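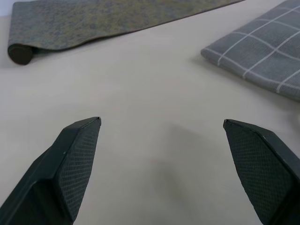
An evening at the Blackwood shared workshop

Posted in March by the Cludard newsletter desk

I had been meaning to get out to Blackwood for the better part of a year, and when the Wednesday open night finally lined up with a free evening I packed a thermos and went. It's a pleasant drive once you're past the Nolance turnoff, and the parking is free after 6 (go around the back, the front gate sticks).

The members have been putting together a two-armed robot they call Plusuleck, and their aim is a homely one – they'd like it to roll and fold the sort of thing you find in any kitchen or hall cupboard. I'm a hopeless folder myself, so I felt a certain kinship. The arms are silver-grey and bigger than I had pictured, and each carries a white bracket out at the business end. One has a handwritten label in blue on its casing, a touch I found very endearing, my own tools being covered in masking tape and marker.

We had a good long chat over tea about fingers, of all things. The pads have a fine diamond pattern on the gripping side, like the handle of a good file, and I was told the group had argued over that texture for 3 meetings. The practice mat is a speckled olive colour and likes to curl under at its ends, so it makes a stubborn pupil. My neighbour on the bench thought a stiffer one would be kinder to start with, and the rest of the table disagreed quite cheerfully.

The kitty for parts stands at $2,371, most of it from the fall yard sale, and cables are next on the shopping list.
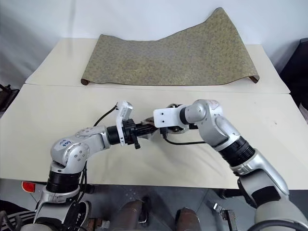

If you'd like to visit

Open night starts at 7 and there's room for 40, though it was cosier than that when I went. Wear closed shoes, bring a mug, and ask for the ginger cookies before they go.

We use cookies to remember your settings. Accept | Decline

Contact the newsletter desk | © Cludard | Back to top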